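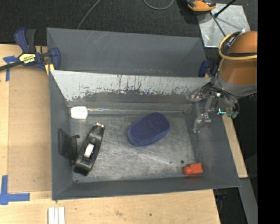
Collecting grasp attempts for a learning system is a job that looks like robotics from a distance and like sorting a kitchen drawer from close up. You put things in a bin, the arm tries to take one out, you write down how it went, and you do it again until you have enough or until tea. The objects matter more than the arm does. A tape dispenser lying at a slant on the floor of a grey bin, with a dark plastic piece resting right against it, will teach your model more than a month of tidy cubes, provided you go about it in some sort of order. This page sets out the order we use in the Bodmont workshop, and a few places where we used a worse one first.

What you need

I'm assuming you already have an arm that moves when told, a gripper on the end of it and a camera looking down into the bins. I'm also assuming that the three of them agree about where the bin is. If they don't, stop here and do your calibration, and come back in a better mood.

Beyond that:

Two bins, the same size if you can manage it
Clamps
Coloured tape for the table
A box of objects
A notebook, or a spreadsheet if your hands are clean
Enough disk space for more than you think

We run the logging through a little program called Bustia, written by Ariel Marquez over one wet fortnight and maintained ever since by everybody complaining at it. Any logger will do if it saves the picture from before the attempt, the gripper pose that was tried, and whether anything came up.

Step 1. Fix everything that can slide

Clamp the bins. I know they feel heavy. Push one with a finger sideways at the rim, the way a gripper would if it missed, and watch it wander off.

Then tape the outline of the corners on the table. The tape doesn't hold anything in place. It tells you, when you come in next morning and something seems off, whether the bin has shifted or you have. Lay it flush to the bin, press it down properly, and throw away any roll that leaves glue behind, or you will be scraping it off in June.

Tie your cables so there is slack for the full swing of the arm and no loop low enough to catch a finger. Run the arm slowly to its four furthest corners and watch the cables the whole way. Watching the arm is more fun, but do it with the cables.

Step 2. Choose awkward objects

Our first box of objects was lovely. It was all blocks. The model we trained on it could pick up blocks with great confidence, and approached everything else as though it were also a block.

What you want is a mixture of things that go wrong in different ways. Something with a rounded end, so that a grasp a little too far along slips off. Something with a hole or a hollow in it. Something flat that likes to lean on walls. Something shiny, which the depth camera will dislike. Something dark, which it may not notice at all. Something soft enough to squash. Bright colours are a treat for you and should be rationed, as a model that has only seen red things on grey floors will have learned about red.

Keep a second, smaller box that never goes in the bin during collection. Ours has 14 things in it and a lid, and the lid says NO in marker pen. You will want these later to find out whether the model has learned to grasp or has simply got to know your belongings.

Step 3. Load the bin badly

Do not place the objects. People are hopeless at placing things randomly. Left to ourselves we spread them out neatly, all facing the same way, like a shop window.

Put a handful in a tub and tip the tub over the bin from a low height. Whatever comes out is your starting layout, including the thing wedged in the corner, and you are not to rescue it. Objects against walls and in corners are where most bin pickers fall down, and if you nudge them all to the middle you'll end up with a model that has never met a wall.

Vary how many go in. A nearly empty bin and a crowded one are different problems. We change the load after every 53 attempts, a number Ariel picked so that it wouldn't line up with anything else in the schedule, and which has annoyed visitors ever since.

Step 4. Let it try, and keep your hands off

Start with simple guesses. The first version of your collector can pick a point on anything that sticks up from the floor of the bin, choose an angle at random and have a go. It will be bad at this. You want it to be bad at this, within reason, because the failures are half of what you are collecting.

The cycle goes like this:

Move the arm clear of the camera's view of the objects
Take the picture
Choose a grasp and save it before moving
Go down, close, come up
Check whether something is held
Drop it in the other bin, or back in the same one
Save the result

When the first bin is empty, swap roles and pick from the second back into the first. That's the whole purpose of having two, and it will save you an enormous amount of tipping. Leave one item that truly can't be got at for 8 tries, then note it and take it out by hand with the arm stopped. Properly stopped, with the button in, and not paused in a hopeful sort of way.

Step 5. Decide what counts

Agree on this before you start, and write it on the wall. Is a grasp a success if the object comes up and falls out on the way across? What if two objects come up? What if the fingers push the thing halfway up the wall and it rides out on the back of the gripper like a passenger?

Our answers, for what they're worth: dropped on the way is a failure, two at once is a success with a note, and the passenger is a failure with a photograph for the noticeboard.

Finger width makes a decent automatic check. If the gripper closes all the way, it probably has nothing. Thin flat objects will fool this every time, so compare the before and after pictures as well, and have someone look over a sample. At our Stukuvcombe site they trusted the finger width alone for their first run and collected 600 attempts in which the flat items were, according to the labels, impossible to pick up. The model believed them.

Step 6. Look at the data on the day

Once you've finished a session, go through a page of thumbnails before you switch anything off. You're looking for:

Pictures with the arm still in front of the objects
Labels that don't match what you can see
The same layout over and over, which means the gripper isn't reaching the bin floor
Sudden changes in brightness
Your own sleeve

Throw out the ones with the arm in the way if it hides the thing being picked. Keep the odd lighting, within limits, and note the time. We have a window on the west side and the model has had to make its peace with it.

Name your folders by session and by object box. Call nothing "final". There is a folder on our server called final_new_good and we are all a bit frightened of it.

Step 7. Train, then collect again

Train on what you have sooner than feels decent. Put the half-trained model in charge of choosing grasps, with a share of random guesses mixed in so it doesn't settle into one favourite trick, and carry on collecting. Attempts made this way are worth more, as the model is now making interesting mistakes instead of grabbing at bare floor.

Then get out the box with NO on it and run those objects on their own. Keep those results apart from the rest and don't train on them, even when you're short.

A few odds and ends

Wipe the gripper fingers between sessions. Dust changes the grip more than you would expect.

If you retire an object because it broke, log that too. Our Pangilinan set lost a handle partway through and for a while the labels described an object with one and the pictures didn't.

Spare finger tips are worth ordering before you need them. Ours took ages to come, and we spent the wait arguing about folder names.

Notes last revised May 2022. The loading sheet and the wall poster for Step 5 are in the same folder as this page, unless Ariel has moved them.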